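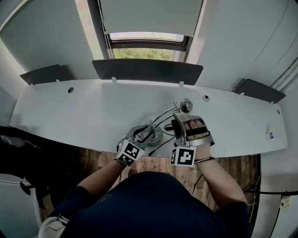

4. Dye lots and the decision to alternate

4.1 Background of the question

Hand knitters who buy yarn for a large garment are usually told to take all hanks from the same dye lot. When this is not possible, or when the yarn is hand dyed and has no lot in the strict sense, the common advice is to alternate: two rows are worked from one hank, then two rows from another, so that a difference of shade is spread over the fabric and does not make a line. The advice is printed on many labels. It costs time, it leaves carried strands at the side edge, and in our interviews it was often named as a rule that people know but do not follow. In this section we ask when knitters decide to alternate, and whether the shade difference that they see in the hank is a good guide to the difference they see later in the fabric.

We must separate here two things which are mixed in the earlier literature. The first is the difference between lots, that is, between two baths of the same color. The second is the difference inside one lot, between hanks which lay in different places of the same bath. For yarn from a larger mill the second is small. For yarn from a small dyer it can be larger than the first, and the label gives no help about it.

4.2 Material

Two yarns were used. The first is Wosska, a fingering weight yarn of merino and silk which is dyed by hand in small kettles. The second is a plain wool of the same weight, dyed and spun by the Crabtree mill. Both were bought as an ordinary customer would buy them, from the shop Tandano, without telling the staff what the purchase was for. We took 12 hanks of each yarn in one mid-blue color. The hanks of Wosska carried no lot number. The hanks of Crabtree carried two different lot numbers, which we noted and then covered with tape.

All hanks were wound into center-pull balls by the second author, at the same speed as far as this is possible by hand. A small piece of each hank was kept unwound, so that it could be compared in the form in which the customer sees it. Silk takes the dye differently than wool and also reflects the light more, and we expected that the unwound pieces of Wosska would look more different from each other than the knitted ones.

4.3 Participants and diaries

The participants were found through the knitting register described in Section 3. Of these, 243 persons agreed to keep a diary for the length of one project of their own choice. The diary was a simple paper form. For every new ball or hank, the knitter wrote down whether she or he compared it with the old one, under which light, whether a difference was seen, and what was done after that. We received 901 entries which could be used. Entries were not used if the color was not named or if the project was striped by design, because in a striped project the question of joining is another one.

We did not ask the participants to alternate, and we did not explain the method in the form. Some of them wrote that the form itself made them look more carefully at the hanks than they normally do. This is a weakness of the diary method and we come back to it in Section 6.

4.4 Swatches

From each pair of hanks to be compared we knitted two swatches in stockinette stitch. In the first, the second hank was joined in the middle, at the start of a right-side row. In the second, the two hanks were alternated every two rows over the whole height. The swatches were soaked in cool water with a wool wash, pressed in a towel and dried flat without pins. For the soaking we used Plurex, a wash without rinsing, in the amount given on the bottle.

A panel of 5 experienced knitters then looked at the swatches by a north window in the late morning, and again in the evening under the ceiling lamp of the same room. They did not know which yarn had a lot number. For each swatch they said whether they could find the place of joining and, if yes, they laid a ruler along it. We counted a joining as found only when the ruler was within two rows of the true place. The joined swatches and the alternated swatches were shown in mixed order.

4.5 Observations

In the wool from the mill, the panel found the joining easily when the two hanks had different lot numbers, and almost never when they had the same number. The judgment in the hank and the judgment in the fabric agreed well. For this yarn the printed advice is sound, and a knitter who checks the number on the label can save herself the work of alternating.

In Wosska the result was less simple. Several pairs which looked clearly different in the hank were judged as even in the fabric. The opposite case was more serious. Two pairs which looked the same in the hank gave a line across the swatch that every member of the panel could find in daylight. Under the lamp one of these lines was missed by most of them. The first author, Deepika Sastry, compared these hanks again afterwards and saw that the difference was in the length of the dark parts along the thread, and only very little in the shade itself. When such a yarn is knitted, a longer dark part fills more of the row, and the fabric becomes darker as a whole although the color is the same.

Alternating removed the line in all pairs of the wool. In one pair of Wosska it produced a new effect, a fine horizontal shadow, which two members of the panel found less pleasant than the original line. Genji Higuchi repeated this pair with one row from each hank on a circular needle, and the shadow became softer but did not go away.

The diaries point in the same direction. Most knitters who alternated did so because they had seen a difference under the light at home, in many cases in the evening. Those who did not alternate and later regretted it wrote most often that the hanks had looked the same to them. A remark from one diary, for a cardigan in a semisolid green, says only: "Saw it on Tuesday when I put it on by the window. Front is done. I will leave it."

4.6 Consequence for the swatch

A swatch for gauge is normally made from one hank and cannot show any of this. We therefore suggest, for hand-dyed yarn without a lot number, that the gauge swatch is started with one hank and finished with a second, and that it is looked at in daylight after it has been washed. The extra work is small, as the swatch must be made in any case. For projects with more than two hanks the question of which pair to test remains open, and we treat the order of the hanks in Section 5.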